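Two arms, one fixture: what are your rules for the shared zone?

skokier_bench
Posted in Practice and Procedures

Hi all, long-time reader, and I hope this is the right corner for it. We have two arms working over the same tabletop, and I've been asked to write our house rules for anything where both of them can reach the same fixture. Ours is a cup and a wire rack at the moment, so nothing dramatic, but I'd like the rules to carry over to heavier jobs later. So far my draft says:

One arm owns the fixture at a time, and ownership is written into the program.
The second arm parks outside the zone before the first one closes in.
Cables get checked through the full reach of the wrist at the start of every shift.
Reduced speed any time a person is inside the tape.

Sidra Pirzada on our team thinks the second rule is too strict and I go back and forth on it myself. She'd let the idle arm hover as long as it is stopped and holding position. 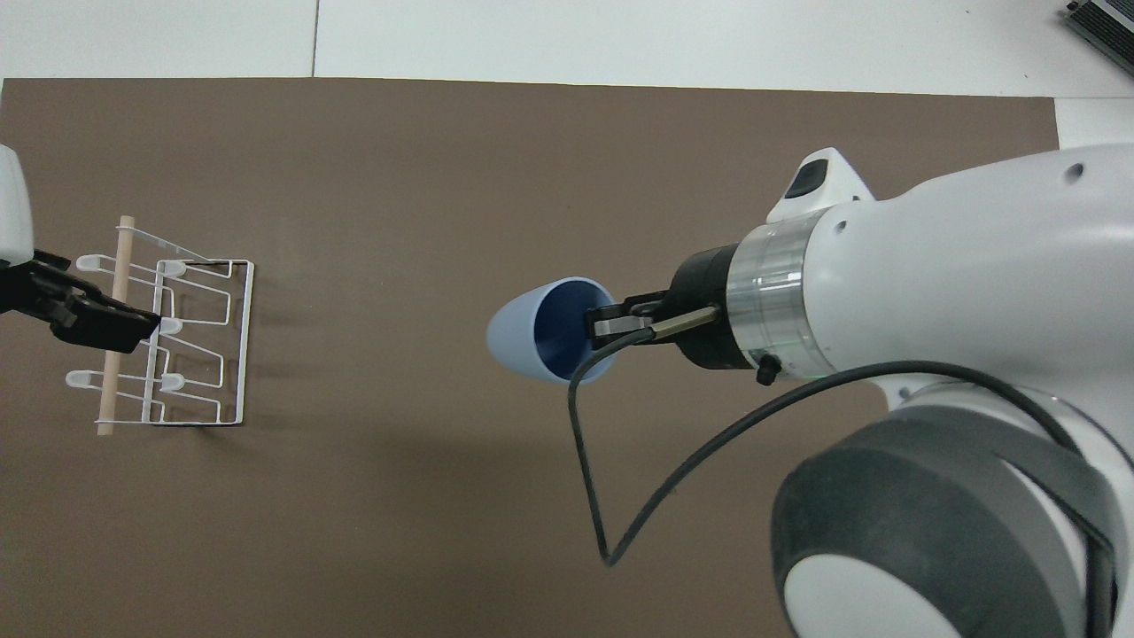
Sowmya Krishnan
I'm with you on parking, and I'd go a bit further. A stopped arm is still an obstacle, and whoever teaches the next point has to remember it's there (I have been the person who didn't remember, and I bent a very nice bracket at Fallenberg, so please learn from me!). We wrote down a named park pose for each arm, and the program won't hand over ownership until the pose is confirmed. It added 3 seconds to a cycle and I have never once missed them.

Sidra Pirzada
Hello, it's me, the lax one – I'd like to defend myself a little. Three seconds is nothing on a long cycle, but we do short ones over and over, and in January we logged 293 handovers in one afternoon. If the idle arm is under a monitored stop, with the stop set up and tested properly, I don't see what the extra travel buys us. Every move to park and back is also a move that can go wrong.

Sowmya Krishnan
That's a fair point about the extra moves, Sidra, and I'll grant you the tested stop. I'd still want the hover pose taught and named, the same as a park pose, so it isn't just wherever the arm happened to end up.

leka_nights
Could I put in a word for the cable rule? Start of shift is good, but we also do it after any tool change, with one person jogging slowly and a second one watching the slack. It sounds fussy and it takes no time at all.

skokier_bench
Thank you, all of you, this is so helpful. I'll change rule two to "parked or at a named hover pose under monitored stop" and add the tool change check. Sidra, you're writing the stop test, since you asked for it – I'll bring the coffee.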